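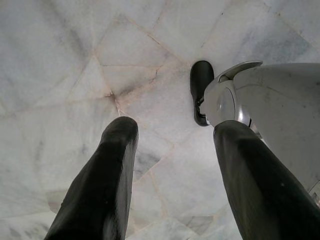
Fikreの手先、ロボット側から。床はJetitskaの大理石。

公開デモ日の参加者募集(見学・体験・当日スタッフ)

取り急ぎ掲載。細かいところはあとで直します。申込先と条件は確定ずみ、変わりません。

Brimikです。Skasevportでロボットハンドを作っています。2月の公開デモ、来てくれる人と手伝ってくれる人を同時に募集。

いつ 2019年2月21日、昼前から夕方まで
どこ Skasevport、Jetitska館の一階ホール
何を Fikreの実演、操作体験、片付け作業の見学
費用 なし
定員 体験枠は30名。見学だけなら定員なし、申込も不要
締切 体験枠は埋まりしだい。スタッフは前の週の終わりまで

やること

Fikreはつかむ、持ち上げる、置く、をやるハンドです。指は長くて黒いの、あと短いパッドが一つ。当日はアームに付けた状態で、床や低い台に置いた日用品をひたすら拾います。派手な動きはほぼなし。踊りません。しゃべりません。スポンジを拾って、箱に入れて、また次。そういう日です。

前回の公開のとき、遠くて見えない、という声が一番多かった。なので今回は柵を手前に寄せて、手首のカメラの映像を横の大きい画面に出します。ロボットの側から見るとどう映るか、そっちのほうが面白いという人もいるはず。拾うところの直前で指が画面の半分を隠すこともあるので、そのつもりで。

置くもの。スポンジ、布巾、空のペットボトル、木のスプーン、丸めた靴下、電池、鍵束など。鍵束は苦手です。薄い硬貨はもっと苦手。失敗するところも隠さず出します。落としたら拾い直し、それもだめなら人が直す。

1,422回。先月までの社内の拾い上げ試験の回数です。そのうち一回で置き場所まで持っていけたのが662回。半分に届いていません。数字はホールの入口にも貼ります。何をどう失敗したかの表もいっしょに。写真に撮って帰ってもらってかまいません。

当日の流れ

昼前 受付開始、ホール開場
昼前つづき 機体の説明、安全の説明。短いです
昼 休憩。この間は電源を落とします。近くで見たい人はこの時間が狙い目
昼すぎ 連続実演。出入り自由
午後 体験枠、組ごとに順番
夕方 質問の時間、分解の見学、片付け

分解の見学は毎回好評なのでのこしました。カバーを外して関節のところを見せます。ねじが小さいので前の列は座ってもらうかも。カバーを戻すところまでやるので、急ぐ人は途中で抜けてOK。

募集その一 体験参加者

実際にFikreを動かしてもらいます。手元の操作器を握ると向こうの指が閉じる、離すと開く。それだけ。ただ距離感がつかみにくい、画面だけを見て床のものを拾うのは慣れがいります。うまい下手は問いません。むしろ初めての人の動きが見たい。

対象
・高校生以上。中学生以下は保護者同伴なら相談可
・機械の知識は不要
・左利き歓迎。操作器は左右どちらでも付け替えできます
・車いすの方も体験できます。台の高さを変えるので申込時に一言ください
・眼鏡はそのままで大丈夫

組分けは当日の受付順。友達と同じ組がいい人は一緒に並んでください。途中で別れると後から直せません。
体験中の操作記録(指の開き具合、手首の向き、手首カメラの映像)を残します。顔は撮りません、名前とも結びつけません。使い道は社内の調整だけ。記録がいやな人は受付で言ってください、記録なしの回に回します。体験の中身は同じです。

持ち物 とくになし。袖の広い服と長いひも付きのカードホルダーは外してもらいます。髪の長い人はまとめて。指輪は操作器に当たるのでできれば外して。

自分の持ち物を拾わせてみたい、という問い合わせが何件か。できます。ただし条件あり。
・片手で持てる重さと大きさ
・割れない、こぼれない、とがっていない
・傷がついても困らないもの
・食べ物は袋入りのみ
・生き物はだめ。ぬいぐるみは可
スマートフォンはお断りします。落とします。

募集その二 当日スタッフ(有償、短期)

7名。内訳は下のとおり。

・受付と案内 三名。来た人に札を渡す、組を書く、ホールの場所を説明する。立ち仕事多め
・床まわり 二名。落ちたものを拾って元の位置に戻す。かがむ仕事です。腰に不安のある人は別の係へ
・画面と音声 一名。カメラ映像の切り替え、マイクの受け渡し。配線がわかる人だと助かる
・体験補助 一名。操作器の渡し方、握り方の説明。人に教えるのが苦でない人

経験は不問。ロボットを触ったことがなくてもいい。非常停止ボタンの場所と押し方は全員に覚えてもらいます。迷ったら押す。押しても怒りません。動かし直すのはこちらの仕事なので。

勤務 前日の午後に説明と練習、当日は開場前から片付けまで。両方来られる人に限ります
報酬 Skasevportの公共施設の催事と同じ時給。前日分も出します。交通費は実費、領収書不要
昼食 出します。苦手なものがあれば申込時に
服装 動きやすいもの。靴は底が滑らないもの。かかとの高い靴は不可。上着はこちらの揃いのものを貸します
年齢 働ける年齢であれば上限なし。学生可

床まわり係の作業をもう少し。ホールの床はタイルの形がばらばらで、目地があちこちの向きに走っています。格子を目印にしてものを並べることができません。なので置き場所には薄い色のテープで印を付け、番号の札と照らし合わせます。実演が一巡したら、停止の合図を確認、柵の中に入る、並べ直す、出る、合図を返す。これの繰り返しです。合図の前に入らない。ここだけは絶対。前日の練習で体が覚えるまでやります。

大理石は石のかけらや砂で傷みます。入館時に靴の裏を拭いてもらいます。飲み物はホールの外で。テープは館の指定品だけ、持ち込みのテープは貼らないでください。前に別の催しで跡が残って、館からかなり言われています。

募集その三 短期の調整補助(公開日のあと)

こちらは一名だけ。公開日で取れた記録を見て、失敗を種類ごとに分ける仕事です。つかむ前にずれた、つかんだが滑った、持ち上げたあと落ちた、置き場所を間違えた、などなど。映像を止めて、見て、印を付ける。地味です。根気のある人。

期間は公開日の翌週から、終わるまで。時間帯は相談。場所はJetitska館の上の階の作業室。自宅での作業はできません。映像を外に出さない決まりなので。
公開日に来て、やってみたくなったら当日その場で声をかけてもらうのもあり。選考は短い面談と、試しに映像をいくつか分けてもらうだけ。履歴書は紙一枚で十分、写真いりません。

申込方法

体験枠 Jetitska館の受付に用紙があります。名前(呼び名でも可)、連絡先、利き手、車いすなど配慮の必要の有無。書いて箱へ。BrimikのサイトのFikreのページからも送れます。どちらか片方で。両方出すと二人分に数えてしまいます
スタッフ 同じページの別の欄から。希望の係を第二希望まで。前日の午後に来られるか必ず書いて
調整補助 スタッフの欄の「その他」に「調整補助希望」と書いてください

返事は来た順に出します。体験枠は返事が届いた時点で確定。やめるときは早めに連絡を、待っている人に回します。連絡なしで開始に間に合わなかった場合、席は当日の希望者へ。

よく来る質問、まとめて

雨でもやるか。やります。屋内です。
雪で列車が止まったら。館が開いていればやります。閉まれば延期、申込はそのまま持ち越し。
途中入場。できます。体験枠だけは組の呼び出しまでに。
撮影。実演は可。ほかの参加者の顔が入らないように。フラッシュは手首のカメラの映像が乱れるので切ってください。三脚は壁ぎわのみ。
子ども。見学は何歳でも。柵には登らないこと。ベビーカーは入口わきに置けます。
音。そんなに大きくない。関節の回る音と、落ちたものの音。停止の警告音だけは鋭いので、苦手な人は入口で耳栓をもらってください。
指に触れるか。電源を落とした休憩の間だけ、スタッフ立ち会いで。黒い指は外から押さないで、軽くなでる程度に。
売っているのか。まだです。値段もまだ。貸し出しの相談は夕方の質問の時間にどうぞ。
学校の団体。見学ならどうぞ。体験枠の一括申込は受けていません。すみません。
資料。紙で一枚、入口で配ります。外国語版は今回は間に合いいませんでした。
壊したら弁償か。説明どおりに使って壊れたなら請求しません。

場所の補足

Jetitska館は港側の入口が工事中。広場側から入ってください。階段がありますが、右手にスロープ。ホールは入ってすぐ、コートかけは奥。駐車場は館の利用者共用で、すぐ埋まります。列車かバスで。自転車は広場の柵の内側。
暖房は入れますが石の床なので冷えます。長く見る人は厚めの靴下を。座布団は数に限りあり、年配の方から先に渡します。

変更があればこのページの上に足します。印刷した人は前の日にもう一度見てください。
操作体験の用紙、利き手の欄の書き忘れが多いです。お願いします。

掲載 Brimik、Fikre公開デモ係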